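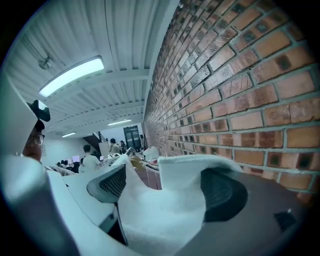 FOR IMMEDIATE RELEASE
Aug 6, 2021

Zitley puts hand-held grippers on the floor at Purnley, keeps every folding job

PURNLEY. Zitley, the garment finishing and returns company, today said its Purnley site has moved into the second stage of its automation program. Short version: the people who fold, sort and hang clothes are now also the people teaching the machines to do it. Same staff, same building. New tools, new pay grade for those who want it.

Stage one was 21 workers. Stage two opens the program to all 221 people employed at the site, on a sign-up basis. Nobody is assigned to it.

How it works. A worker picks up a gripper, one in the hand, and does the job with it. Pick up a cloth, fold it, put it down. Take a shirt off a rail. The gripper has two padded fingers and records what they do, a head-worn camera records what the worker looks at. The recordings go to Jonar, Zitley's software partner, which uses them to train the folding arms due on site in December.

"We tried it the other way first," said Pavithra Sastry, operations manager at Purnley. "Engineers came in and wrote rules for a T-shirt. Fine for one T-shirt. Then somebody sends back a fleece with the sleeves inside out and the rules are no good. My people do that all day without thinking. So we asked them to show it."

Recording shifts are short. Two hours, then back to regular work or a break, worker's choice. Early on the shifts were four hours and that was too long, wrists got sore, Zitley heard about it and cut them. Grippers were also lightened after the first month. A wrist strap is on order for anyone who wants one.

Jonar set a target of 2000 recorded folds per garment type before training starts. Towels and tees are done. Knitwear is behind schedule, and the company expects it to stay behind until fall. Anything with a hood is being left for later.

What changes for staff

The arms will take the flat, repeat work: towels, pillowcases, plain tees. This is the part of the job with the most complaints, mainly shoulders and backs. Inspection, stain checks, repairs, gift packing and anything delicate stay with people. Purnley has been short of hands in inspection for a long time and Zitley plans to fill those places from the folding lines first.

Workers who complete 100 hours of recording can apply for the new post of line trainer. Line trainers will set up the arms, check their output and pull them off a garment they are getting wrong. The post pays more than the folding grade. Training is in paid hours, on site, no exam fee.

No jobs at Purnley will be cut as a result of the program. That commitment is in the written agreement with staff and runs for the full length of the Jonar contract.
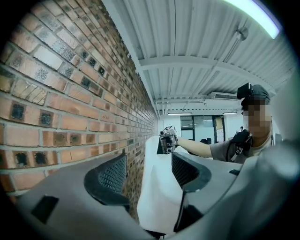

A hand-held gripper in use during a session, with a second one in the foreground.

Tharun Salian spent years on the towel line and was in the first group to sign up. He now helps show new starters how to hold the gripper.

"First day I dropped everything," Salian said. "You have to slow down. You're used to ten fingers and now you've got two pads. By the end of the week I was ok. What I like is I get asked stuff. Why do you turn it that way, why do you shake it first. In all my time on towels I never got asked that."

He has doubts too and Zitley is happy to print them. "I want to see the arms run before I say it's good. The demo was a demo."

Privacy and recordings

Questions on this came up at every staff meeting so the answers are set out in full. Head cameras run in recording sessions only. Footage is not used for timekeeping, speed ratings or discipline. Faces are blurred before footage is passed on for training. Any worker can ask for a session to be deleted, up to the point it is used, by telling the shift lead. No reason needed. Workers who do not want to take part can ask to be scheduled away from recording areas, and several have.

An outside firm, Pillai, has been hired to check that these rules are followed. Pillai will report to staff and management at the same time, in the same document.

Next steps

Stage two recording continues through the fall. The first folding arms are to be intalled in December, on one towel line, with people working the line next to it. A decision on more arms comes after that trial and after the staff vote on the results. Zitley's other sites are not part of the program at present.

Supervisors at Purnley will get there own training ahead of the December start, covering safe distances, stop buttons and how to hand work back to a manual line when an arm is down. The company expects arms to be down fairly often in the first weeks and is staffing for it.

"It'll be messy for a bit," said Sastry. "We've told everybody that. Orders still have to go out."

About Zitley
Zitley folds, inspects, repairs and repacks clothing and household linens for online stores. The Purnley site handles returns and finishing.

About Jonar
Jonar makes software for robot arms that handle cloth and other soft goods.

Press contact
Zitley press desk, Purnley site. Interviews with line staff by arrangement, please allow two working days. Site visits on request, closed shoes required.

END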